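Speaker notes – "The gripper said it was holding"
Siyabonga Shezi, Skestudham workshop day, 26 September 2021
Talk in the morning block, questions after the last slide

Opening (stand, wait for the door to close)

Good morning. My name is Siyabonga, I work at Isier, on the project we call Anik. Anik is two arms at a table. The arms pick up a spoon, they set down a plate, they move a bowl. It is a slow job and for most people it is a boring job to watch. I have watched it for most of August.

I will talk about one fault. It was a small fault and no person was hurt. I want to give it a full talk because we had all the signs of it before it came, and we wrote those signs down, and we did not read what we had written.

Say this slowly: the arm reported a firm grip when there was no firm grip. Then it moved as if the report was true.

What we were doing that week

The task was called "spoon to bowl, bowl on plate". One arm takes the spoon, the other arm is near the bowl to keep it in place, then they change roles. We counted each full attempt as one run, good or bad. The counter does not go back to zero when we change a part. Please remember this, it matters for the numbers later.

The fingers on our grippers are hard inside and have a thin black cover outside. The cover gives friction. Without it a spoon handle turns between the fingers like a key in a wet hand. With a good cover it stays. So the cover is not decoration, it is part of the grip, and the software was tuned with a good cover on both fingers.

Go to slide. Let them look. Then say: please look at the inner side of the left finger, where the strips hang down, and at the other arm, which has its finger inside the bowl at the same time.

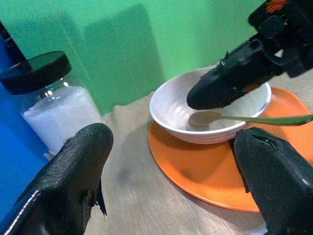
Charmaine Botha heard a first version of this talk and asked why we did not simply stop when the cover started to tear. She said that on a packing line, a torn belt means the line is down until the belt is changed, and no one discusses it.

I had no good reply to her then. My reply today is that we had a rule for a belt and no rule for a cover. On the daily sheet there was a line "fingers checked", with a box for yes. It was ticked yes every morning, also by me. Yes, I checked them. They were torn. The sheet did not ask for that.

The fault, step by step

Keep this part without jokes. Read from the log if needed.

At run 1,199 Palesa Potgieter wrote in the log: "cover starts to open, left finger, inner side". This is the first time the word "open" is in the log. She was correct and she wrote it in the correct place.

We continued. Between this entry and the fault, the software marked 51 slips. A slip mark means that the finger gap changed after the grasp was called complete. Each mark by itself is harmless. The arm closes a little more and goes on. We had a setting which hides these marks from the screen, so that the operator is not tired by them, and this setting was on.

At run 1,289 the arm closed on the spoon handle. What happened inside the fingers we worked out later, from motor current and from the cover when we took it off. A strip of the cover had folded over. It was between the two fingers, next to the handle. The fingers closed on the folded strip and the motor felt resistance. Resistance at this gap is what the software expects from a handle. So it wrote "grasp complete".

The handle was only half in. When the arm lifted, the spoon turned, the scoop went down and caught under the rim of the bowl. The arm did not know. It had a plan for a spoon that was free and it followed the plan. The bowl came up on one side, then it went off the plate and off the table.

The second arm had its own plan, which was to wait near the bowl. It waited at the place where the bowl was supposed to be. I find this the most useful part of the whole story. Two arms, each with a correct plan, and between them a bowl going to the floor.

Shoaib Baloch pressed the stop. He was fast. From the log, the stop came after the bowl had left the table, so it did not save the bowl, but it did keep the arm from going on with the spoon at full speed toward the side where he was standing.

Pause. Say: the stop button was within reach of his hand. On the day before it was on the other side of the table, behind the boxes. He had moved it for his own comfort. We did not plan this.

Slide. This slide is for the distance between the arms. Point to the two grippers, both reaching toward one plate.

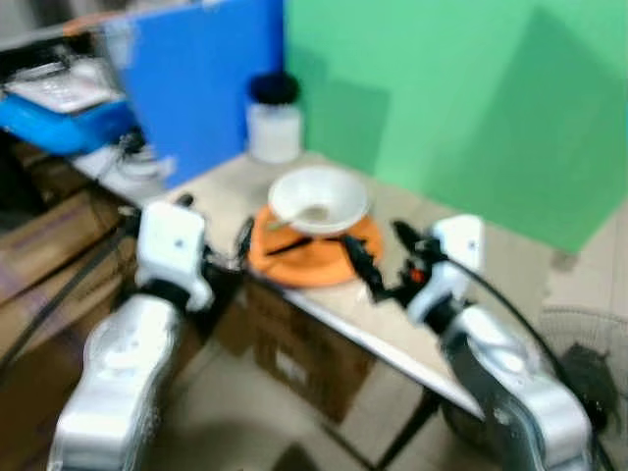 What we thought it was, and were wrong

First idea: the camera. We thought the system had seen the handle in the wrong place. We spent two days with the calibration board. The calibration was good.

Second idea: the spoon. It is a light spoon with a thin handle, and one of us said we should use only heavy cutlery. We did try it. We changed the table setting and we put out metal forks and spoons, a cup, a mug, another plate. The slip marks became fewer, and for one afternoon we were happy. I must be careful when I tell this, since it is the mistake I am most ashamed of. We made the task easier and we called it a repair.

Slide. Say only: a spoon held upright, this is what a grasp is supposed to give you. 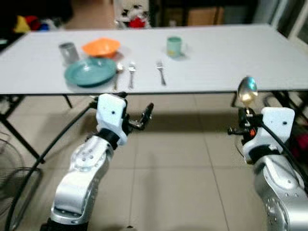
Then Augustina Nartey did a simple thing. She put the log for slips and the log for maintenance on one page, with the same run numbers on the left side. The slips before Palesa's note were rare and had no pattern. After the note they came closer and closer together. You do not need statistics to see it. She printed it and put it on the wall beside the kettle, and by lunch everyone had understood.

We had two logs kept by two groups. The people who maintain the grippers wrote in one, the people who run the tasks wrote in the other. Both were careful people. I was in the second group and I had never opened the first log. I did not have the password for it, and I had not asked.

About the false report

(If time is short, keep this part and shorten the next one.)

The word in our software is "grasp complete". I would like you to think about this word. What does the gripper measure? It measures how far the fingers are open, and how much current goes to the motor. That is all. From these two it makes a sentence about the world: I am holding the thing. It can be a true sentence. But a piece of torn cover, a fold, a bit of tape, a finger that is a little bent, all of them can produce the same two numbers.

We now use a different word, "fingers stopped". It is a poor word and some colleagues do not like it. I like it, because an operator who reads "fingers stopped" will look at the spoon.

We also added a small test. After closing, the arm lifts a very small distance and waits, and the gap is read again. If the gap has changed, the arm opens and goes back. It makes each run longer. Our manager at Joubert, where the other half of the team sits, asked how much longer, and we told him, and he was not pleased, and then he agreed.

Wear, and what to look for

Slide. Tell them to compare both fingers. The left is chipped and flaking along one side, the right is frayed along its own inner side. Both covers are of the kind I would not accept any more.
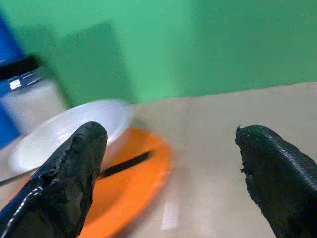 A cover does not fail in the middle first. With our covers the damage starts at an edge on the inner side, where the finger rubs on plates and on the table when the arm goes low. First there is a rough line. Then small flakes. Then the line opens and you have a strip. From flakes to strip is quick, and I cannot give you a number that I trust, so I will not give one.

What we do now at Isier:

1. The cover is changed at the first flake. We do not wait for a strip.
2. The morning sheet has three boxes: whole, flaking, open. Two of them mean no work until it is changed.
3. Slip marks stay on the screen. The setting to hide them was removed from the menu.
4. If one arm stops or opens when it should not, both arms stop. Before, each arm looked only after itself.
5. The stop button has a fixed place, with a painted square on the floor for the person who holds it.
6. One log, one password, both groups.

Number 4 gave us the most trouble. When both arms stop together, one of them can be left holding something over the table, and a person will want to take it out by hand. We have a sign for this, and the sign is not enough. We are still working on it. If someone here has solved it, please come to me in the break, I mean it seriously.

What we have not solved

The folded strip itself we cannot detect. The lift test catches a bad grasp, it does not catch a bad cover with a lucky grasp. Shoaib wants a wrist camera check of the fingers before every session. Palesa thinks a person with a lamp is better. At present we do both and we write down who finds more. So far Palesa's lamp is ahead.

Closing

Thank Palesa, Augustina, Shoaib. Thank Charmaine for the question.

Last sentence, if nerves allow: please go home and look at your morning sheet, and see what the word "checked" is asking.

Questions. Water is under the desk. The clicker goes back to the front table.

Related talks
Two arms, one table: sharing a stop signal
Reading motor current without fooling yourself
Where should the stop button be?
Keeping a maintenance log that people open

Get new talk notes by email once a month. You can unsubscribe at any time. By signing up you accept our privacy notice.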